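The Long Way Around to a Quiz Night

I moved to Drerton for the rent and stayed for the quiz. It happens in the back room of a pub called the Skemine, upstairs, past the coats, and it starts at eight, or whenever the chairs have been dragged into something like rows. I went the first time in December because my heating was off. I've missed two since, and I'm still a little sore about both.

I grew up thinking quizzes were for people who knew rivers. I don't know rivers! What I know is cereal mascots, the order of songs on albums my sister owned, and a weird amount about elevators. For years I figured that was no use to anyone, and then one night there was a whole round on elevators (well, on tall buildings, but I made it work) and a table of strangers bought me fries.

The rooms are so different from one another. Over in Aasen they play in a bowling alley, with the lanes still going, and you have to shout your answers to your own teammates and hope the next table isn't listening. The questions there run hard and dry. I once lost a tiebreaker by guessing 2168 when the answer was 2448, and I couldn't tell you now what we were measuring, only that the other team had guessed 765 and I went home feeling pretty good about second place.

Cokside does it best, if you ask me. It's a tiny town with one long street, and the quiz is held in the old feed store with soup at the break. They play eleven rounds, which sounds like a punishment until you're in it. Round six is always sounds: a door, a blender, somebody's aunt laughing. I've heard grown adults argue over that blender all the way out to the parking lot.

I started writing my own rounds last winter, and that's when I found out how tricky a fair question is. Too easy and people look insulted. Too hard and the room goes quiet in a way you feel in your stomach. My first try had a question about stamps that only I could have answered, and I'd only learned it that morning.

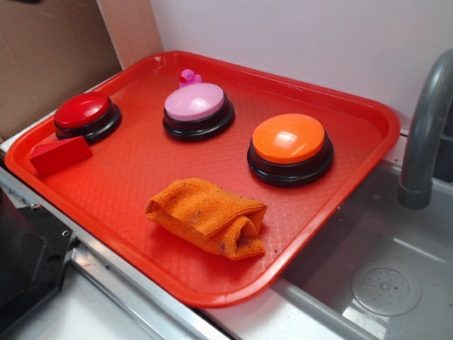 Red, pink and orange buttons on a tray, with a small rubber duck behind the pink one.

Then there's the whole business of who answers first. Some rooms use paper, some let you yell, and I've come around to paper. Yelling favors the loud, and I say that as one of the loud. With a pencil going around the table you get the shy person's answer too — and the shy person is right so often it's a little embarrassing for the rest of us.

I've got a round on sandwiches half written for next month. If you come to the Skemine, sit near the radiator and bring your own pen.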